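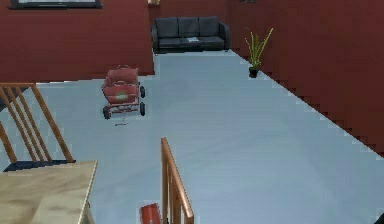 New base commander at Iltulden - does anyone believe the 'fresh start' talk?

rotorwash73
Posted December 2, 2023
So the announcement is out. Colonel Ozan Sönmez takes over the air base at Iltulden in January, coming from the supply depot at Dornura. The press release calls it a fresh start for the transport wing. I've read it twice and can't find one sentence saying what will be different. It lists his courses, his two staff tours and a medal. Fine. What about the 57 open mechanic slots? What about family housing, which was promised under the last commander and the one before him?
I have nothing against the man. I just don't see how a change of name on the door fixes a parts shortage. 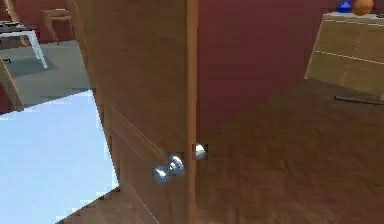
Ekinci
Did you serve under him or are you going off the press release? I was at Dornura for three years and the depot was a mess when he got there. By the time I left you could get a tire in a week instead of a month. He walked the floor and he read the complaint slips. Give him until summer.

rotorwash73
Going off the press release, I said so. A tire in a week is nice. A depot isn't a flying wing though, and he has never run one. His last flying job was as a navigator and that was a long time ago.

tailhook_lou
Plenty of good base commanders weren't pilots. Half of the job is plumbing, gate passes and angry neighbors. The wing has its own ops officer for the flying side.

rotorwash73
Then why does the release say he'll "lead the wing into a new era of readiness"? Either he runs the flying or he doesn't.

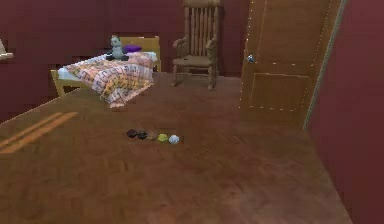 And the housing thing matters more than people here want to admit. The plan was for up to 900 units on the Tridari side, and what they have is a fence and a sign. My sister's husband is posted there and drives over an hour each way. He's a good crew chief and he's leaving when his contract ends. A speech at the handover parade won't change his mind.

Ekinci
Housing money comes from the ministry. No colonel can sign for that, and you know it.

rotorwash73
I do know it. Which is why I'd like them to quit putting it in the speeches.

mk_groundcrew
Current mechanic, so I'll keep this short. We've heard the new guy asked for the spares backlog before he asked for the parade plan. Secondhand, so take it for what it's worth. The last one never asked at all.

tailhook_lou
That's something, at least.

rotorwash73
If it's true. Post again in spring and tell us if the backlog is any shorter - I'll buy the tea if it is.

mk_groundcrew
Deal. I take mine with three sugars.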